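Home Articles Issues About Search

4. Storage habits in small shared workshops

Last updated August 30, 2022

4.1 Sample and method

The survey covered 166 workshop users at four sites, referred to by their working names: Jutetti, Odden, Lazăr and Povo. Each person filled in a short paper form at the end of a visit, giving what they had fetched, where they had looked first and whether they had put it back in the same place. Gareth Ellwood visited every site in August and kept a written log of the shelving, labels and benches. Forms with more than one blank answer were left out.

4.2 Where people look first

Users at Odden and Povo went to the wall shelves before anywhere else. At Jutetti, where the shelves stand behind a door, most people tried the nearest bench and only then went to look. Lazăr fell between the two. Length of membership made little difference, although newer members were more likely to ask someone.

Labels helped less than we had expected. Odden has 500 printed labels on its drawers, and its users still described the drawers by position — "second from the window" was a typical answer. Several said they had stopped reading the labels once they knew the room.

4.3 Open trays and closed drawers

Small parts kept in open trays were returned more often than those kept in drawers. Users gave two main reasons: a tray can be carried to the bench whole, and its contents can be checked at a glance. The drawback is that trays tend to stay where they were last used. The log for Povo lists six trays on benches at closing time, all of which had a marked place on the shelves.
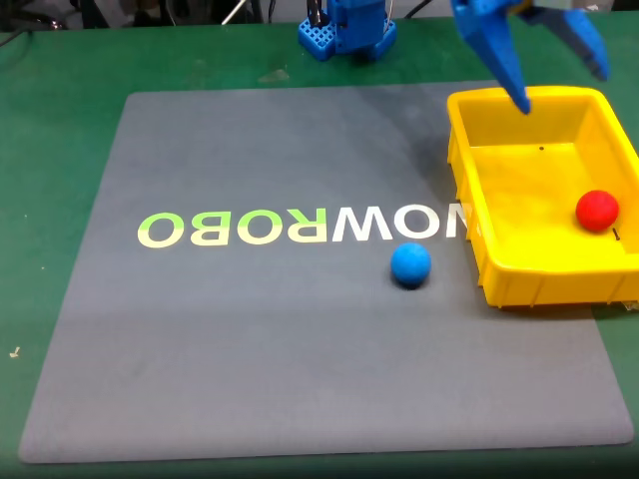

Figure 4. Yellow plastic bin overlapping a grey mat on a green work table.

Surface colour came up in the free comments. Some users found that a bright container was easier to spot on a bench, while others said they noticed only its size. The form had no question on colour, so we report these comments without drawing a result from them. Section 5 returns to the question of who tidies the benches, and how often.

Shares 6 Comments 4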